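The Left Arm

I should say up front that I only joined the workshop at Borside for the band saw. My apartment is on the second floor over a bakery, and you can't run a band saw over a bakery (I asked). So I paid my dues, got a key and a shelf, and planned to make one bookcase and leave.

The shelf next to mine belonged to Saadet Şimşekoğlu. It had a label with her name in full, dots and tails and everything, and on it were motors. Motors in egg cartons, motors in a bread pan, one motor wrapped in a sock. I asked her what they were for and she said, "Elbows," and went back to her soldering.

That was July. By the time the heat broke I had not cut one board for the bookcase, and I knew what a planetary gearbox was.

She was building a robot to pick up after people. Two arms, a camera up top where a head would go, all of it on a cart she'd bought when the Flirkholm hotel closed down. The cart still smelled like gravy when the room got warm! She called the whole thing Jernby, after the town where she grew up - a place, she said, where everybody was always picking up after everybody else and complaining about it.

My job was the left arm. She gave it to me the way you give a kid the salad spinner, I think, to keep me busy, but I took it hard and personally. The right arm was hers and it was beautiful. It went where it was told. Mine shook. It shook on the way up and on the way down, and if you asked it to hold still it hummed, a sort of worried hum, like my uncle looking for his glasses.

"It's your cable," she'd say.

"It's not my cable."

It was my cable. I had it strapped so tight at the elbow that every bend tugged the connector, and the arm kept losing track of itself for a blink and lunging to catch up. I cut the strap off at 2 in the morning with a pair of nail scissors and gave the cable a big loose loop, and the humming quit. I sat on the floor and ate an entire bag of pretzels. Then I wrote it up in the notebook, run 443, "loop good," and underlined it so hard the pen went through.

After that came the bags. The plan was for the left arm to hang on to a trash can while the right arm did the picking, and in my head the trash can part was nothing, it's a can, you grab it. But you grab the rim, and over the rim there's a liner, and a liner slides. The fingers would close and the bag would come creeping down the inside like a sock in a boot. Then the right arm would drop a wrapper and the wrapper would land outside the bag. Saadet would look at the wrapper and then at me.

I tried rubber on the fingers. I tried sandpaper, which chewed holes in everything. I tried a clothespin, and she took the clothespin away from me. What worked in the end was slower and dumber, which I'm a little proud of: come down over the rim, close halfway, wait, close the rest. The wait lets the plastic settle. My notebook has pages and pages about that wait.

A man named Brandão came by from the metal side one evening and watched us for a while with his coffee. He wanted to know what it cost. Saadet told him 3254, not counting the gravy cart, and he whistled and said he could bend over for free.

"So bend over," she said.

He did, too! He picked up a cup and dropped it in the can, very pleased, and she took it right back out and laid it on the carpet on its side, exactly how it had been, and said he'd ruined run 34 of the day and he could go home.

I laughed until I had to hold on to the bench. And then I noticed I'd said "we" to him - "we need that cup where it was" - and she'd noticed too, because she slid the notebook over to my side of the table without saying anything and let me press the start key.

The arm came down over the rim. It closed halfway. I held my breath for the wait, like I always do, like that helps.

My bookcase lumber is still leaning behind the door. Somebody's been hanging their coat on it.
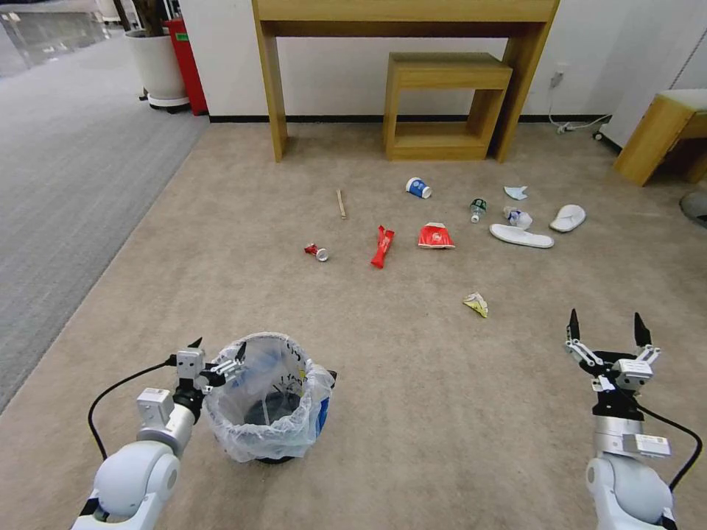 Why would a robot hold the trash can with one arm while it picks things up with the other?

A light can slides or tips when something bumps the rim, so one arm keeps it steady. The holding arm can also bring the can closer to the litter, and then the picking arm doesn't have to reach as far for each drop.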